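How a small bakery brand won me over (and what it got wrong)

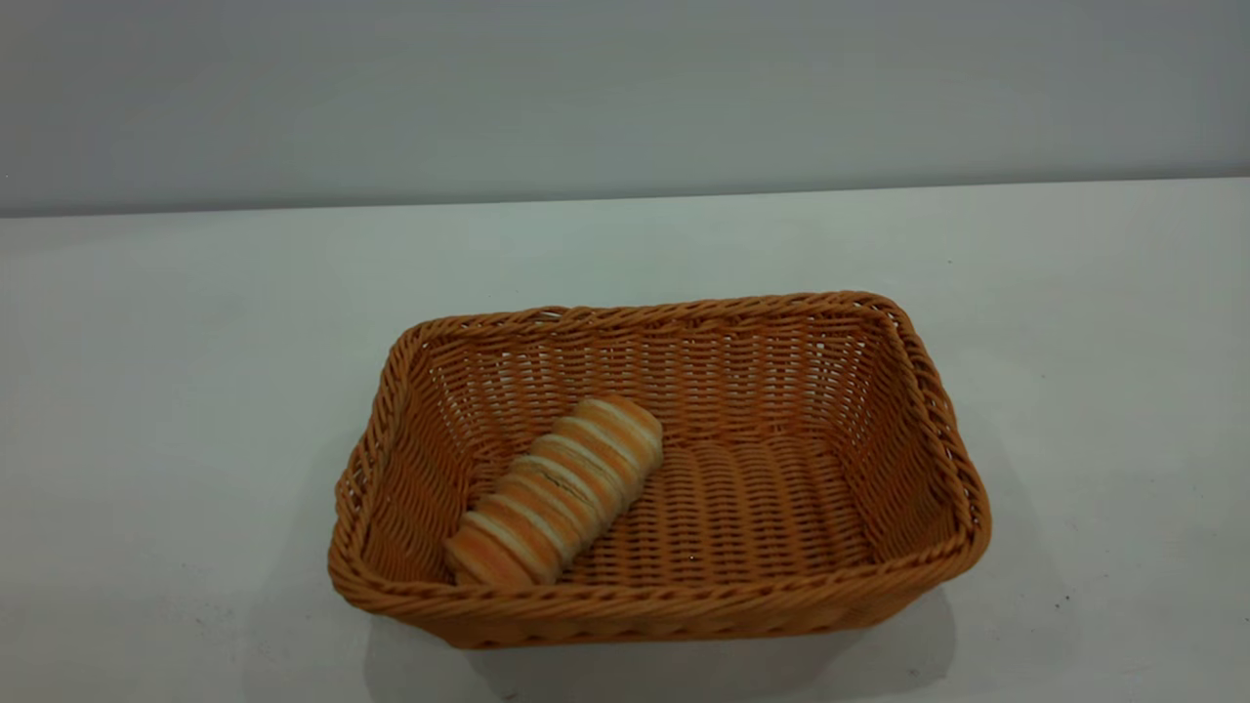

Ladska, June 2020

I promised a few of you I would write about Rebane, and then May came and went and I hadn't typed a word, so my apologies for that. I have been reading and thinking about it for weeks, mostly over toast.

If you don't live near here you may not have met them yet. Rebane sells rye bread and buns by subscription. You choose your loaf, you choose how often, and it comes to your door in a paper bag with a little fox stamped on it. They started with one oven and 18 customers, all of them friends or friends of friends, and when I signed up I was number 331. I know this because they wrote it on my welcome card! I have kept the card on the fridge ever since, and I think that one small touch did more for them than any advert could have done. I felt as though I'd joined something.

I used to work in marketing for a paint company (a long time ago, and not very happily), and we would have spent months arguing over a card like that. Somebody would have worried that 331 sounded too small. Rebane just wrote it down in biro and posted it.

Elīna Strazds, who runs the customer side, told me their first target was 1,000 regular orders, and that they passed it without ever paying for a poster. Most of it came from people giving a spare loaf to a neighbour. You could add a second loaf at half price if you gave them the neighbour's first name, and the name went on the bag. I gave one to the lady across the landing and she has been ordering ever since, though she prefers the seeded one and tells me so quite often.

Now for the part I was less keen on. In the spring they moved all their deliveries over to Fasto, and for a while things went rather wobbly. My bread came 2 days late once, and the message I got was plainly written by a computer, with no fox and no name, only a long code and a link that didn't open on my phone. I do understand that a growing firm can't have the baker driving the van for ever. But the friendly voice was the thing they were selling, at least to me, and it went missing at the very moment I wanted it.

To be fair to them, I wrote to complain and had a proper reply the same evening, with an apology and a free bag of cinnamon buns to follow. The buns were lovely. I am still subscribed, and I've gone up to the large loaf.

Next time I want to write about Drillora and their odd decision to close their shop just as it was getting busy. If any of you bought from them, do leave me a comment, I'd love to hear how you found it.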